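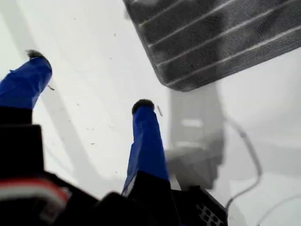 The Case for a White Worktop and One Dark Mat

By Periklis Kalogeropoulos
February 2023

Every few months someone writes in to ask what color a worktop should be, and the answers that come back are nearly all for gray, or for something speckled that hides the crumbs. I think this is bad advice. A surface you work on should be white, and it should have one dark mat on it, and that is most of what I have to say on the subject.

I have lived with the speckled kind. The house we rented in Veststead had a counter the color of wet sand with brown flecks, and for 13 years I wiped it every evening without any idea of whether I had cleaned it. You found the honey with your sleeve. Small screws disappeared on it, and so did cumin seeds. When we moved I put in a plain white top, the cheapest one the Mekonnen showroom had, and for the first week I was embarrassed by it. It showed everything. Then I got used to wiping things when they spilled, and the embarrassment went away.

People say white stains, and it does. Turmeric is the worst, then beet, then the ink off cheap grocery receipts if they get damp. Most of it comes up with baking soda left on for an hour. What doesn't come up fades. I have one pale yellow patch near the stove that has been there since the first winter and I have stopped seeing it.

The mat is the other half. I mean a dark gray ribbed one, the sort sold for lining drawers or standing glasses on. Ribs matter more than thickness. A smooth mat holds a puddle under whatever you set down, and it sticks to the bottom of a jar so that the whole thing lifts when you pick the jar up. Ribs let the air in. They also give a screwdriver or a pencil somewhere to stop, if you lay it across your slope and not along it – most counters slope a little, whatever the installer told you.

Dark gray is right for the mat for the same reason white is right for the counter. They need to be different from each other. Black pepper shows on the one and flour shows on the other, and between the two there is always a background that works for what you are looking for.

I would also say don't line it up. My mat sits at whatever angle it was left at, and visitors straighten it. A mat pushed square into the corner becomes a place to store things, and by the end of the month it has a toaster on it. One that is a bit crooked still looks like something you pick up and move, so you do.

Price shouldn't come into it. There is a Lunov mat in the Cutama catalog for over 50 dollars, and I have handled it, and it is a mat. Mine was 5 dollars off a roll at the hardware store, cut with kitchen scissors. The edge is not straight. It goes in the sink with dish soap when it gets greasy, gets a scrub along the ribs with an old toothbrush, and dries over the faucet.

If you rent and are stuck with a speckled top, a big white cutting board will do most of the same job. Get the largest one that still fits in your sink, and put the mat next to it.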